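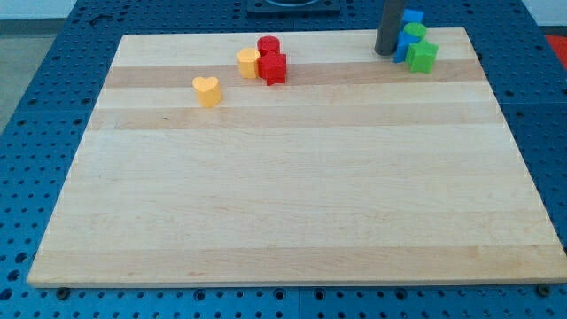

Ánh thinks the names on the wedding prints are sitting too low and that the date should move down a line to give them room. Tried it on the Mathebula order this morning. She's right for short names. With two long surnames the second line runs into the quote border, so I've kept the old spacing as a separate template, "long".

Paper: still on the Paten matte, 20 sheets left of the open pack. The heavier stock curled at the corners after trimming, both with the dryer on and without. Haiyan wants to try it again flat under a board overnight. Fine by me, but not on customer prints.

Polaroid effect: the border comes out slightly pink on black and white photos. Converting to grayscale before placing the picture fixed it on three out of four. The fourth was a phone photo of a print, very warm to begin with. Set to 12 on the fade slider and left it.

Zoltus order (100 favor tags, names and venue): proof sent 3:40 pm. Venue spelled two ways in their email, have asked which. Don't cut until they answer.

Frames: glass in one of the white ones was scratched. Put aside for Keabetswe to return.

To do: new blade for the trimmer, reorder backing card (400), rename the May files so the surname comes first.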